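What changes for the people? My project at Cullton

For my placement I picked Tredska, a small outfit where people do everyday kitchen jobs with a hand-held gripper so a robot can learn them later. I figured I'd be writing about machines. I ended up writing mostly about wrists!

Chopsticks were the job I watched most. You squeeze, lift the whole bundle, put it down, and do it all over again – 83 times on my longest day.
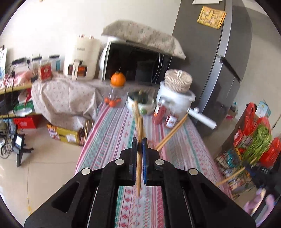
Fig. 1. A bundle of chopsticks held upright between the fingers

I talked to five people who used to pack orders by hand at Catach. They liked the quieter pace, but they missed chatting, and their new targets (235 clips a shift) made them kind of nervous. One told me she now picks up her own dinner things like a gripper would, which cracked me up. 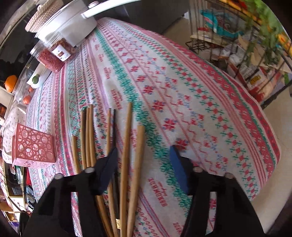 Fig. 2. Sticks and gripper over the patterned tablecloth

Breaks came up in every interview. They get 20 minutes, and most wanted two shorter ones instead. I passed that on in April and the schedule is still being looked at, so I can't say yet if it helps.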